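Setting up the first apartment for a newly arrived family: tips for the household

Posted May 4, 2024, by Lorena Bustos

I came to Skelville as a newcomer myself, and now I help to prepare apartments for families who arrive through the resettlement office. My co-worker Takumi Ichikawa asked me to write down what I always repeat on the phone. It is for neighbors, church groups and students who furnish a home for the first time.

Ask for the keys early

The landlord often promises the keys for the afternoon before the family lands. This is too late. Ask for two days at minimum. On the first day you only clean and test: every stove burner, every faucet, the heating also in summer, the smoke alarm. Write what does not work and send it to the landlord the same evening, with photographs.

Our office in Kinsella Street covers 133 households and we have one van. If you need it, reserve it as soon as you know the address.

The kitchen

Buy one big pot with a lid before you buy any small pots. Most families I have met cook for many people from the first week, and a pot of six quarts is used every day. Add a good knife, a cutting board, a colander, a kettle and a rice cooker if somebody donates one. Skip the toaster until they ask for it.

For the first food, do not guess by the country. Ask the case worker if the family eats meat and if it must be halal. Rice, eggs, onions, tea, sugar, oil, flat bread and fruit are almost always welcome. Leave the packages closed, so that people can read the label or show it to someone who reads it for them.

Put a strip of masking tape on the stove knobs and mark with a pen which knob belongs to which burner. Do the same for hot and cold at the shower when the letters are worn off.

The beds

Wash all donated bedding, also the pieces which smell clean. Use the warmest water the label permits and a detergent without perfume. Dry it completely before you fold it, otherwise it gets a closet smell in one night. Make the beds fully, with the cover on, before the arrival. After two or three flights people want to lie down and they do not want to look for sheets.

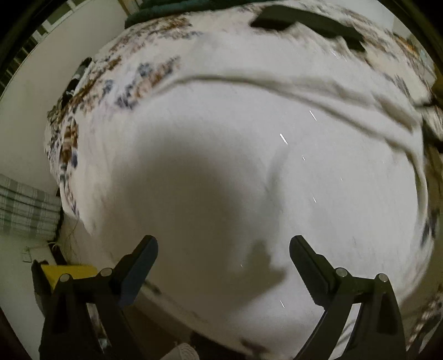
White bed cover with a floral print along the sides.

If you store covers between two families, put them in cotton bags and write the bed size on the outside. A full and a queen look the same when they are folded, and you lose half an hour with the wrong one.

Stains of tea and coffee on white cotton: one spoon of baking soda in a little warm water, leave the paste for twenty minutes, rinse, then wash as usual. For blood always cold water first.

Papers and money

Keep one folder on the kitchen table with the lease, the school address, the bus map and the telephone numbers. Write the apartment's own address on a large card and tape it inside the front door. In an emergency call a person must be able to read it aloud.

Our group plans with $3,000 for an apartment with two bedrooms. When the furniture is donated, $1,000 is enough for mattresses, kitchen and cleaning things. We buy mattresses always new. Keep each receipt in the folder, the Praltden fund does not pay back without it.

Winter

For arrivals in November or later, put one more blanket on each bed and show how the thermostat works, with your hands, two times. Let the family try it while you are still there.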